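3.2 Table coverings and the placing of shared fruit

The interviews in Clarach returned often to the question of what goes under food when guests are expected. Of the 30 households in the sample, 13 kept at least one cloth that was used only when people from outside the family came to eat. Respondents called it "the good cloth" or "the visit cloth." It was stored apart from everyday linens, and in most homes one person decided when it came out.

Printed cloths were more common than plain ones. Akinyi Shemweta, who carried out the first round of visits in January, noted that respondents under 60 tended to choose a cloth for its pattern, while older respondents spoke first about how well it washed. Animal prints came up in both groups. One woman told us she bought hers because the deer "made the room less serious." Another had been given a similar cloth by a sister-in-law and had come to like it slowly.

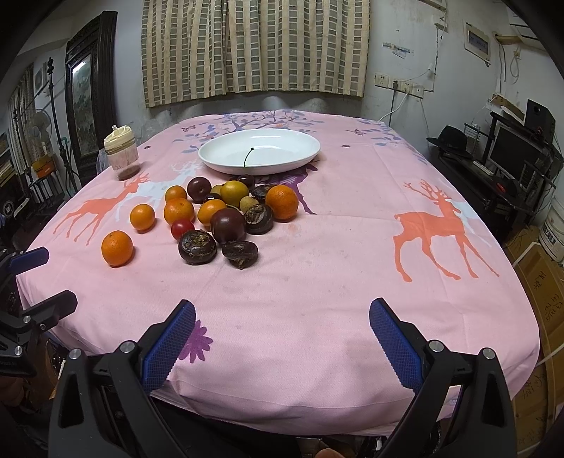

We asked each household how long the cloth stayed on the table after a visit. The answers ranged from a single evening to several weeks. Shemweta and Mabula coded these answers separately and disagreed on 3 of them. The disputed answers all concerned homes where the cloth was left in place under a second, plainer one. We have counted these as "kept in place" in Table 4, but a different rule would be reasonable.

Fruit was the food most often left out for the whole length of a visit. Cooked dishes were brought in and taken away, and bread was usually cut in the kitchen. Fruit needed no serving, and a guest could take a piece without being asked. Several respondents said a mixed plate was better than a full bowl of one kind, as it gave people something to choose from (Figure 5). Small fruits such as cherries were described as useful for guests who did not want to seem greedy.
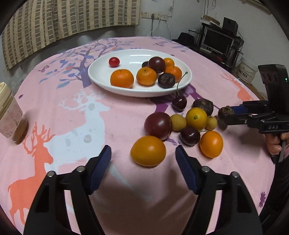
Figure 5. Mixed fruit on a white oval plate and on a printed cloth.

The edge of the plate was treated loosely. Only a few respondents said that all food should stay on a dish. The rest were content to set fruit straight on the cloth, and two of them connected this with the cloth being clean and special. A bare table was spoken of differently. Nafula Chege has reported the same split in her work in Urio, where fruit was set down on cloth but rarely on wood.

Our data cannot show whether the habit depends on the cloth or on the kind of visit. Households that owned a visit cloth also received more guests, and the sample is too small to separate the two. The follow-up interviews described in Section 4 were designed with this problem in mind.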